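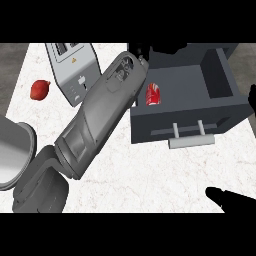 G'day, and thanks for clicking through to the bit of the website most people skip. I'm the person behind Clalelgate Preserves, which makes marmalade, chutney, pickles and the odd jar of passionfruit curd out of a rented commercial kitchen in Rondham. If you've bought a jar at the Zemdale market, you've bought it from me, probably while I was hunting for change in a bumbag.

I didn't set out to make jam for a living. I was a payroll officer for 11 years, and quite a good one, but I'd moved into a house on Grewal Street with two lemon trees and a Seville orange out the back and I couldn't keep up. The first winter I gave bags of fruit to everyone on the street. The second winter they'd started crossing the road when they saw me with a bag, so I bought a big pot from the op shop and made marmalade. It didn't set. I gave that away too and called it syrup (it was very good on ice cream, to be fair).

By the third winter I'd worked out what I was doing wrong, mainly not soaking the peel overnight and being far too impatient with the boil, and a cafe near my old work asked if they could have a dozen jars. Then they asked for another dozen. That was the moment I should have sat down and done some sums, and I did, and the sums said don't do it, so naturally I registered the business name that week.

In our first proper year I sold 774 jars. Last year it was 1,616, which still isn't a big number for anyone with a factory, but every one of those was stirred, filled and labelled by me or by my sister-in-law, who comes in during citrus season and has much neater handwriting than I do. If your label is legible, thank her.

What we make changes with what's around. Winter is marmalade, lemon butter and preserved lemons. Spring is a bit thin, so that's when I do the pickled onions and get the books in order. Summer is mad – apricots, plums, tomatoes, all of it at once and in the worst heat of the year – and autumn is quince and green tomato chutney, my favourite and the slowest seller on the table. I'm going to keep making it! Somebody out there has to come round.

The fruit comes from my own trees, from three growers within a short drive of Rondham, and from people's backyards. We run a swap for the backyard fruit: bring me a bucket of something decent and you'll get jars back for it when the batch is done. I take citrus, plums, figs, quinces and feijoas. I can't take anything that's been sprayed if you don't know what with, and please, no more chokoes. I have enough chokoes.

A few things people ask at the stall. Yes, we use ordinary white sugar, and a fair bit of it. I did try a low-sugar marmalade and it was runny and went off early, so I've left that to people who know how. No, there aren't any added colours. The chutneys have mustard seed in them and the piccalilli has flour, and it's all printed on the back of the jar, but ask me if you're cooking for someone with allergies and I'll go through it with you properly. And yes, I want your empties back. Wash them, leave the lids off, and I'll knock 50 cents off your next jar.

We do a small wholesale list as well, for cafes and a couple of grocers, and I do a marmalade afternoon each winter where you come along, chop until your hands hurt and go home with four jars. Places are limited by how many people can fit round the bench without elbowing each other. Put your name on the mailing list if you'd like to hear when the next one is on. I only send an email when there's something to say, so you may forget you signed up.

We're closed for the first half of January while I catch up on sleep and the apricots. Orders placed then will go out once I'm back in the kitchen, and if you've got a bucket of plums that can't wait, send me a message anyway – I'm probably up to my elbows in them already, but I'll find a pot.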